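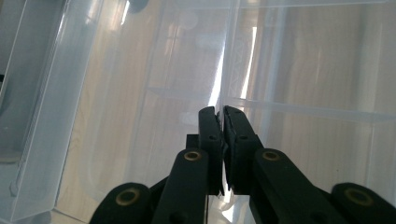
机器人社团论坛 > 课程项目 > 抓取与示教
主题:手持夹爪在透明分格盒里采数据,轨迹总是飘,求思路
回复 11

拧不紧的M3
楼主

课程项目,题目是让机械臂从分格收纳盒里取放小零件。数据用手持夹爪采,连杆式两指,指尖内侧贴防滑垫,相机固定在夹爪上朝指尖看。盒子是透明塑料的,放在木桌面上。
到目前采了271条,里程计跑完以后,夹爪进盒之后那一段经常丢跟踪,或者位姿突然跳一下再回来。盒外的接近段没有问题。
目前试过:
一,降低手速,改善有限。
二,提高特征点数量上限,跳变反而更多。
三,桌面上加了标定码,夹爪进格以后码基本不在视野里。
训练用的是课程给的基线策略,动作是相对位姿,没有改过。
想问两件事:透明盒这种场景有没有人采成过;已有的数据值不值得救。

Dobos
2楼

特征点多了跳变更多,是因为多出来的点大半落在反光上。反光随相机动,不随盒子动,前端当静态点用,位姿就被拖走。把盒子壁上的点画出来看一眼就清楚。

半桶焊锡
3楼

换不透明的盒子。题目里写了必须透明吗?

拧不紧的M3
楼主

回3楼:题目只写“分格收纳盒”,但验收用的盒子由助教提供,就是透明这款。训练换了,验收时视觉输入对不上。

半桶焊锡
5楼

那就盒底垫一张哑光纸。隔着盒底看到的木纹又淡又糊,前端提不到什么稳定的点。垫纸印上随机斑点,贴在盒子外底面,格子里面不动。

Lavgate
6楼

不同意垫纸。验收时没有纸,策略很可能学到纸上的斑点。去年我们组干过一样的事,训练集里成功率好看,撤掉纸以后夹爪停在隔板上方不下去。
建议从光入手。侧上方的硬光在竖直隔板上会拉出一条亮带,相机一转亮带就移位。光源前加柔光布,或者把灯转向墙面打反射光。成本低,也不改变盒子本身。

半桶焊锡
7楼

柔光只能让亮带变宽变淡,弱纹理的问题还在。你们那次是纸的样式只有一种吧?多打几种,采的时候轮换,再混一部分无纸数据,策略没有理由去记斑点。

Lavgate
8楼

一种,这点我承认。但多种样式意味着采集量上去,楼主的时间够不够要先问。另外混进去的无纸数据还是会丢跟踪,等于绕回原来的问题。

Maeve Fitzgerald
9楼

我在 Prarivau 小组做采集,去年用透明盒做过一轮。几点经验:
1. 手动曝光。自动曝光在夹爪下探时会被黑色连杆带偏,画面里黑件占比越大,塑料上的高光越容易过曝。先把曝光锁在盒内不溢出的位置,盒外暗一点可以接受。
2. 给夹爪本体做掩膜。连杆和指头始终在画面下半部,连杆圆头上的铜圈对比度高,很容易被当成特征点,而它们跟着相机走。掩膜要覆盖整个开合行程,只按闭合姿态画是不够的,张开时外侧连杆的位置不同。
3. 标定码不要平铺在盒子前面,立起来放到盒子后方和左右两侧,高度超过盒沿。进格之后画面上缘通常还能看到一部分。
4. 每条开头在盒外停2秒,让惯性测量单元的零偏收敛,再进盒。
第2条建议最先做,不用重采,旧数据重跑即可。

Dobos
10楼

补充9楼第2条。铜圈的点在外点剔除时不一定会被踢掉。盒内有效静态点少,连杆上的点可能反而成多数,随机抽样一致性会认为相机没动。楼主看到的“跳一下再回来”很像这种情况:先被锁住,再被惯导拉回去。

拧不紧的M3
楼主

按9楼第2条做了。我之前的掩膜只盖了两根手指,连杆没盖。重新画了全行程掩膜,抽了20条旧数据重跑,其中4条进格后仍然丢跟踪,其余能跟完全程。丢的几条看了回放,都是夹爪停在横竖隔板交界附近的时候,盒壁反光也最重。
曝光之前是自动,已经改成手动。柔光布借到了,晚上八点以后实验室没有窗光,准备那时候采。
纸先不垫。旧数据打算全部重跑,丢跟踪的直接删。

半桶焊锡
12楼

只丢隔板交界那一类,直接删会让分布偏。验收恰好考那几个格子怎么办?至少按目标格位统计一下删掉的比例,再决定补采哪里。

Lavgate
13楼

这条同意12楼。按格位补,不要随机补。
顺带问一句,指尖间距是怎么读的?连杆式夹爪开合角和间距不是线性关系,如果拿两端标定做线性插值,中段误差对小零件来说不小。

拧不紧的M3
楼主

线性插值,只标了全开和全闭。中段没有验证过。

Maeve Fitzgerald
15楼

用塞规或者已知厚度的垫片多标几个点,拟合一条曲线。闭合端要按防滑垫接触来定零点,不能按硬件指面。垫子边缘磨毛以后零点会漂,换垫子要重标。

Dobos
16楼

垫片可以用 Bondwood 那套木片,器材柜第二层,厚度写在侧面。用之前拿卡尺复测,有几片受潮,和标称对不上。

半桶焊锡
17楼

木片会被夹爪压变形,标零点附近建议用金属的。

Dobos
18楼

以接触为准,不加力,影响不大。社团里金属塞规只有一套,八月之前都在别组手里。

拧不紧的M3
楼主

先用木片标,卡尺复测后记实测值。按格位的统计在跑,出来以后把每格的保留比例和标定曲线一起贴在这楼下面。重跑脚本放在课程仓库的 tools 目录,掩膜文件要自己画,每把夹爪的相机安装角不一样,不能通用。

Lavgate
20楼

脚本看了,时间戳对齐那段默认相机和惯导同频,你们如果不是,要先插值再喂进去。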